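3.2 Carton format and floor storage

The second part of the study deals with the corrugated cartons themselves. Before October, the Tutgate depot received returned goods in whatever packaging the customer had at hand, and the receiving staff repacked them into a house carton supplied by Mumell. The house carton is a regular slotted type: four walls, four bottom flaps and four top flaps, with the two long top flaps meeting along the center line. It is shipped flat and set up by hand. Under the revised procedure, customers of Kokeo were sent the same carton flat with their original order, so that returns would arrive in one known format.

A single format matters for two reasons. Stacking strength in corrugated board depends strongly on the perimeter of the box and on the edge crush value of the board, and both are fixed once the format is fixed. The cost of void fill also becomes predictable, although small items remain expensive to pack. Figure 4 concerns the carton state. 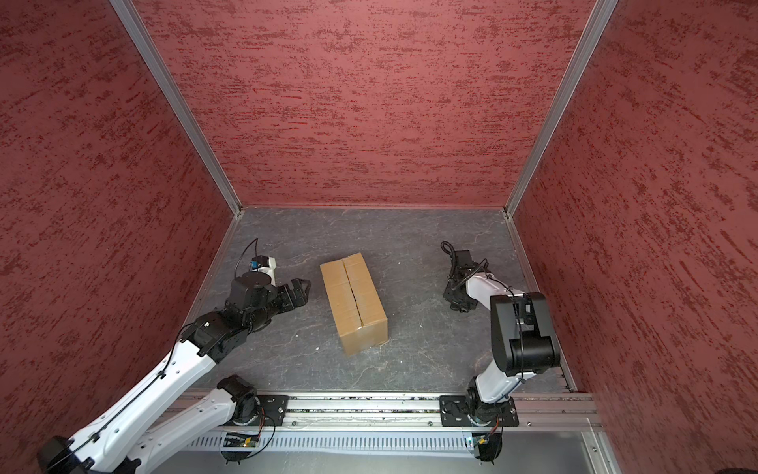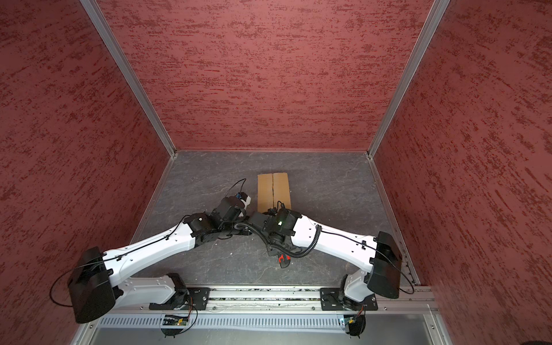
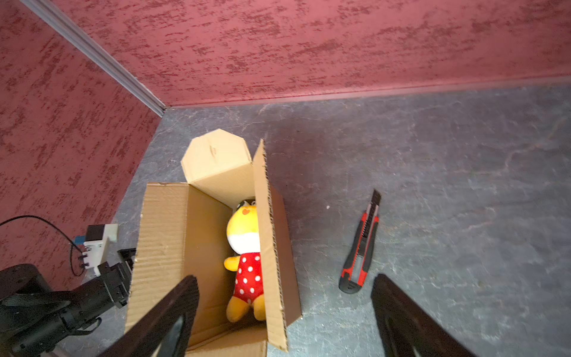
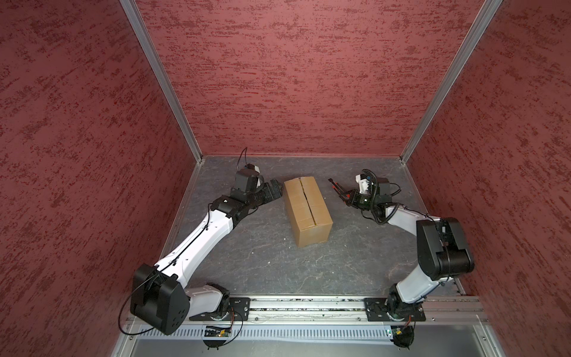

Figure 4. Corrugated board in (a) a carton with the top flaps meeting at a center seam, (b) a flattened piece with a crease down the middle and (c) a carton open at the top; (d) view of the enclosure.

Board taken from the flat stock was conditioned before testing, and samples were cut with the flutes vertical. Ten days of storage at high humidity reduced the measured edge crush value in every batch, as expected from earlier work on recycled liners. The loss was larger in batches with a high share of recycled fiber – in two of them the board fell below the level set in the supply contract. Samples kept in the heated aisle showed no change outside the error of the method.

Reuse had a smaller effect than storage. Creases that had been folded and opened up to 12 times still held a square corner, but the outer liner had begun to crack along the score line, and tape no longer bonded well to areas where earlier tape had been pulled away. For this reason the Bansal return scheme, which allows unlimited reuse, was modeled with a fixed retirement point per carton. A run of 1000 simulated trips was used to set that point. The model treats each trip as independent, which probably understates damage from repeated handling at the same corner.

The cost figures that follow exclude inbound freight. Board prices were held constant over the period, and labor was charged at the depot rate.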